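Household Robotics for Everyone
Week 4 notes: Can a machine do the chores yet?

Welcome back, all, and thank you to everybody who sent in a chore diary over the break. I read every one of them on Sunday with a pot of tea at my elbow, and between you you've logged 1,135 separate jobs, which is a marvellous haul and a slightly alarming picture of how much wiping goes on in Purkden homes. We'll be using the diaries again in week 6, so please hang on to your own copy.

The question for tonight is the one printed on the course flyer, and I'll give you my answer early so you can spend the rest of the evening arguing with it. Some chores, yes, and for years now. A dishwasher is a machine that does a chore. So is a robot vacuum, on its good days. What these have in common is that somebody reorganised the chore to suit the machine: the dishes go in a rack, the vacuum stays on the floor and stays away from the stairs (mostly!). The chores left over are the ones where the machine has to come to us, into rooms laid out for people with knees and elbows and two hands, and pick up things that were shaped for those hands.

When I asked for the chore you'd most happily give away, cleaning the toilet won by a country mile. So let's take it seriously. Think about what the job asks for before any scrubbing happens at all. You have to reach down beside the base, find the brush, get hold of the handle firmly enough that it won't twist, and bring the bristles free of whatever they're sitting in. You and I do all that while thinking about dinner. For a gripper, each bit of it is a separate problem, and the grip you choose at the start decides what you can do at the end.

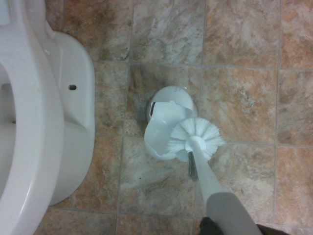 Kazue Minami wrote back on the class list that she wouldn't be impressed until the thing could do behind the bowl as well, and that in her view a robot that needs its brush handed to it has saved her no labour whatever. She'd sooner pay for a better brush.

I have a lot of sympathy with Kazue, and I'd like us to keep her standard in mind: a chore is done when the person doesn't have to come along afterwards and finish it. By that measure plenty of clever demonstrations score nothing. But I'd also ask you to be fair about the steps in between, because that's where the real work of the field is going on, and it's easy to skip past it on the way to the sparkling bowl.

Here are the three difficulties I'd like you to have in your notes.

First, seeing. White plastic beside white porcelain is hard on a camera, especially in dim light, and a patterned floor doesn't help, as the edges of the pattern compete with the edges of the object. Clear wrapping is worse again. It shines in one spot and vanishes in the next, and a depth sensor may well look straight through it.

Second, holding. A long handle is a lever. Grip it at the far end and every little push at the bristles comes back to you multiplied, so the brush wants to swing about in the fingers. People fix this without noticing, by shifting their fingers along or bracing a thumb. A simple two-fingered gripper can't shift its hold without putting the thing down or pressing it against something.

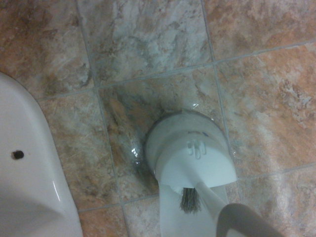 Third, knowing when to stop. How clean is clean? We look, we go over the bad patch again, and we give up at a point that depends on whether visitors are coming. Masanobu Yoshida's reader chapter is very good on this, and he makes the useful point that a machine which gets 33 jobs out of 100 right can still be a nuisance if it can't tell you which 33. You'd have to check the lot. I'd like you to read that chapter twice if you can manage it, as the second half is denser than it looks.

The shop floor comes up in the same chapter, and we'll only touch on it tonight. At the Ulmont works the parts arrive in trays, facing the same way, under lights that never change colour. Bathrooms don't offer that. If you've ever wondered why a robot can weld a car door but can't tidy your ensuite, write down "trays and lights" and you'll have most of it.

For next week, please choose one chore from your own diary and write out every movement in it, starting from when you walk into the room. Two pages is plenty. Be fussy about it: which hand, where the fingers go, what you do when the lid's in the way. Then put a star beside any step where you'd have to look or feel before deciding what to do.

The reader is at the front desk in the Plillescombe building, and the kettle will be on from 6:30 pm.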